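Friday, September 24, 2021

Spent the evening sorting the electrical tape, on Halima's say-so. Her theory is that we keep buying tape because we can't find tape. My theory is that we keep buying tape because Fergal can't walk past the bin at Dostel without filling a pocket. We'll see whose holds up.

The system, as she explained it over the phone, is that every colour gets a spot in the tray and goes back there when you're done. Fine. I've heard this before. In July it was jars for the screws, and the jars now hold screws, pen caps, a fuse and a dead battery. I give the tape until Thanksgiving.

I also don't believe in the colour code. Tanko wrote one up when he did the Flokside job – blue for this, yellow for that – and taped it inside the cupboard door, where it promptly fell down behind the paint. People grab whatever roll is closest. I've done it myself and I'd do it again.

Still, I cleared the stuff off the green mat and had a go. It took longer than it should have. Half the trouble with electrical tape is finding the end, and my fingernails aren't what they were. Despina says to fold a little tab over every time you cut. She says it as if she does it. I have borrowed her tape.

Cost so far, going by the receipts in the drawer: $146 at Dostel this year, roughly, and not all of that can be tape, but I wouldn't bet on it.

The blue roll, and the mat with a yellow one up at the top:

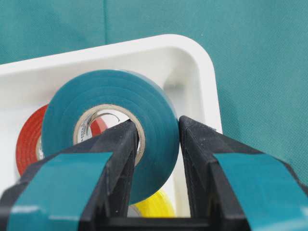
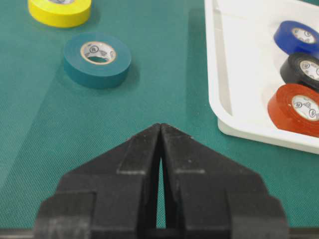
Saturday, to do

Ask Fergal to turn out his coat. Fish Tanko's list out from behind the paint, if it's still legible. Buy no tape.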